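Section 4: Setting up your first 24-hour mood and sleep record

Welcome to the fun part! By now the Releo wristband is charged, the dock is plugged in, and you have your clinic code on the card that came in the box. This section takes you from a blank band to a complete day of recording, and most people find it goes faster than they expected.

The record you make is for you and your care team. It shows when you slept, when you moved, and how you rated your mood through the day, all on one line, and seeing those three things side by side can be a real eye-opener (a rough Tuesday-style slump you had put down to work may sit right on top of a short night, and now you can talk about it).

Caution: Releo does not diagnose any condition and does not tell you to change a medicine. Keep taking everything exactly as prescribed while you record. If you feel unsafe or have thoughts of harming yourself, call your local emergency number or crisis line right away. The band does not send alerts to anyone.

4.1 Pairing the band

1. Place the band on the dock with the lights facing up.
2. Open the Cirnau app on your phone and tap Add Band.
3. Hold the side button until the green light blinks twice.
4. Type in your clinic code. If your code starts with 714, you are in the Mumham shared-care program, and your mood questions will load by themselves. Everyone else will be asked to pick a question set in step 5.
5. Choose Short or Full. Short asks for one mood rating and one energy rating. Full adds worry, irritability, and appetite.
6. Tap Finish and wait for the band to buzz.

Note: Start with Short! You can switch to Full whenever you like, and nothing you have already recorded is lost when you do.

4.2 Wearing it

1. Put the band on the wrist you don't write with, a finger's width above the wrist bone.
2. Close the strap so it stays put when you shake your hand but doesn't leave a deep mark.
3. Turn your wrist toward you. The small light should glow white.
4. Keep it on through the night, including naps on the couch, which count as sleep and are well worth catching.

The band is fine for hand washing and a quick shower. Take it off for baths, hot tubs, and swimming.

Caution: If your skin gets red or itchy under the strap, take the band off and let the skin clear before you try the other wrist. Tell your clinic if it comes back.

4.3 Rating your mood

The band buzzes softly up to 15 times a day on the Full set and far less often on Short. Each buzz opens one question on your phone.

1. Read the question and answer for right now. The morning can have its own rating.
2. Slide the marker anywhere between the two ends. The middle means your usual self, the left end is as low as you have felt, and the right end is as high or sped-up as you have felt.
3. Tap Save. You will see a dot appear on your day line.
4. If you want, add a note. There is room for 400 characters, which is plenty for "argued with my sister, skipped lunch, felt better after the walk."

Please do use the right side of the slider when it fits. Plenty of people with bipolar disorder get so used to reporting the lows that the highs go unmentioned, and a stretch of little sleep and lots of energy is exactly the kind of thing your prescriber will want to hear about.

Note: Missed a question? No problem at all. It closes after a while and the next one comes along on schedule. A gap in the line is shown as a gap, and the app never fills in a guess.

4.4 Logging medicines

1. Tap the pill symbol, then Add.
2. Enter the name and dose from your pharmacy label.
3. Set the times you take it.
4. When you take a dose, tap the circle beside it.

If you have regular blood tests for a medicine such as lithium, tap Add Test and enter the date of your next draw. Your clinic will tell you how long to wait between your last dose and the blood draw, and you can save that in the note box so it pops up the evening before.
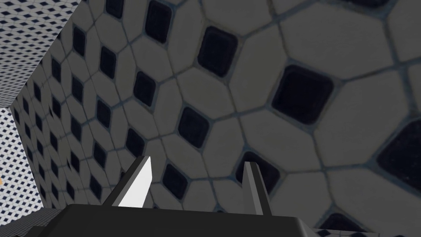 Can I log a dose that I took late?
Press and hold the circle beside the medicine, move the clock to the time you took it, and tap Save. The late dose shows on your day line as a hollow circle. For advice about missed or doubled doses, call your pharmacist or prescriber.

4.5 Checking your first day

1. After a full day and night, set the band on the dock.
2. Wait for the light to turn solid green.
3. In the app, open Day Line. You should see a blue band for sleep, gray bars for movement, and your mood dots on top.
4. Look at the Wear number in the corner. Anything at 80 percent or higher makes a complete day. Well done!

If Wear is lower, check the strap fit in 4.2 and simply record another day.

4.6 Sharing with your clinic

1. Tap Share, then Clinic.
2. Pick the days you want to send. Notes are left out unless you switch them on.
3. Tap Send.

Clinics using the Ngô viewer receive the day lines in color. All others get a printable page, and it's just as easy to read across a desk.

You can stop sharing at any time under Settings, Privacy, Clinic Access. Days you have already sent stay in your clinic's records.

Next: Section 5, Reading your weekly pattern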